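Starkulgate support
Ticket: Clearance check fails kitchen episodes when an upper cupboard door is open
Status: Resolved
Opened: August 2023
Raised by: Karine Cormier
Assigned to: Anderson Frota
Product: Skutden checker, release 2

Original report

We run the Skutden checker over every simulated kitchen episode before it goes into the shared set. Since we moved to release 2, episodes with a cupboard door task fail on rule 3, "keep clear of fixed furniture". The message is the same each time: clearance below 70 mm, contact not declared. The older release passed the same episodes.

The arm is supposed to be near the door in these tasks. It has to reach the handle, so it can't keep the full clearance. We don't want to switch the rule off for the whole kitchen, as the worktop and the brick wall still need it.

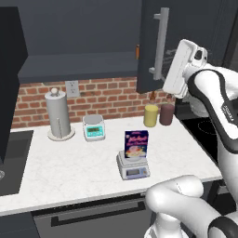 Karine Cormier

Some more detail after Anderson asked for it. The failures happen with the gripper up beside the long vertical handle. Nothing on the worktop is involved. The cereal box on the scale, the other scale and the paper towel holder all come out clean in the report. The only pair listed is gripper and upper door.

Things tried so far:
- Ran the checker again on a fresh copy of the episode. Same result.
- Loaded the scene file from the older release. Same result.
- Lowered the clearance value to zero for the door. It passes, but then the door has no check on it at all, and our own review rules don't allow that.

I also read the rule text again. It says "fixed furniture", and a hinged door isn't fixed. I can't tell if the rule was meant to cover doors or if release 2 just groups the door with its cupboard.

Reply from Anderson Frota

Thanks, that was enough to find it. Release 2 does group the door with the cupboard. The old release treated every hinged part as a separate object and didn't check it at all, so your earlier passes weren't worth much either. Please don't use them as the baseline.

The rule is meant to cover doors. What should happen is that the task file names the part the gripper is allowed to approach, and the checker then applies the contact limit to that part and the normal clearance to everything else. Your task file names the cupboard, and the checker doesn't accept a whole cupboard as a contact part.

Please leave the clearance value as it was and change the contact part to the door handle. If the task also pushes the door by its face, add the door panel as a second entry.

While you are in there, check the carton entry too.

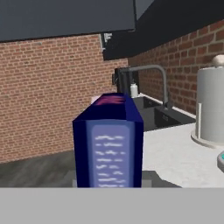 It is listed as "cereal" in one place and "box, blue" in another, and the checker reads those as two objects. Our naming rule is one name per object for the whole episode, taken from the scene list. Don't take a name from the label. The label text on a model like this is often just wavy lines, and two reviewers will read two different things into it.

Reply from Karine Cormier

Changed the contact part to the handle and put the clearance back. Rule 3 now passes on the first batch. We don't push the door by its face, so I left the panel out.

The naming was our mistake. Valquíria Assunção wrote the first task files by hand and I added to them later from the scene list. I have changed every entry to "carton_blue". One warning is left: "object base not visible in this view". The sink and tap are in view behind the carton, but there is a flat grey surface across the bottom and the foot of the carton is hidden by it. Is that a fail or a note?

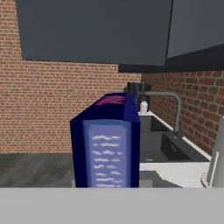
Resolution

It is a note. A hidden base is allowed as long as the object's position is stored in the episode file. Reviewers should mark it "base hidden" and leave the position as stored. They should not estimate it from the view.

Agreed changes:
1. Name the smallest part the gripper needs to touch. Never name a whole cupboard.
2. Leave the clearance value alone. If a task can't pass with it, open a ticket.
3. Use one name per object, from the scene list.
4. Keep the checker report with the episode for 365 days, including reports that failed.

Raquel Lobo will add a line about hinged parts to the rule text and change the error message so that it says which part was expected. Episodes passed under the old release need to be run again before they are shared.

Closed by Anderson Frota. Reopen this ticket if the same pair is reported again with the handle named.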